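Flatbread is the subject of this page, by which I mean any bread rolled, pressed or patted thin before it meets the heat. I first wrote it for our baking club's wiki and have been adding to it ever since (last proper tidy-up: May 11, 2022), so forgive the lumpy bits!

## What counts

I'm generous here. Chapatis, tortillas, lavash, oatcakes, pitas, the lot. Some have yeast and some don't, and I've had long arguments with Ward Dekker over whether a pizza base belongs. He says no. I've put it in anyway, as he hardly ever reads the wiki.

## Dough

The plainest sort is flour, water and salt. I use 345 grams of plain flour for a batch, a good pinch of salt and enough warm water to bring it together – start with less than you think and add it in dribbles. Knead it until it stops feeling like wet sand, cover it with a bowl and go and do something else for a bit. A rested dough rolls out far more willingly, and one that keeps springing back is telling you to put the kettle on.
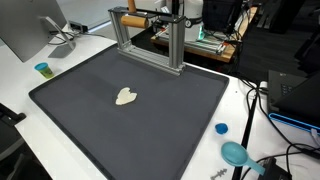
Round ones are a matter of practice. Turn the dough a little after every stroke and don't lean on the ends of the pin. Mine came out like maps of small islands for years, and they tasted fine. Griet Prins cuts round a saucepan lid, then re-rolls the scraps, which go a bit tough in my opinion.

## Cooking

Flatbreads are older than ovens, and a hot stone by the fire will do the job. In Getstead, where I grew up, my gran had an iron griddle so heavy that it lived on the stove all year. A dry frying pan is what I use now. Get it properly hot, lay the bread in, and flip when bubbles come up. Two minutes is usually plenty for the whole thing.

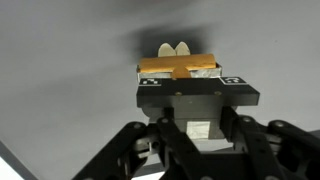
Wrap them in a clean tea towel as they come off the heat, because the steam keeps them bendy. Left out on a rack they'll go crisp, and for some kinds (thin Scandinavian rye ones, say) crisp is exactly what you're after.

## Keeping

Plain ones are best the same day. They freeze well with greaseproof paper between them, and Fenna Koster brought a stack to our August meeting in Hongate that had been frozen for 13 days. I couldn't tell! Stale ones can be torn up, oiled and baked for dipping.

See also: griddles, oatcakes, sourdough starters.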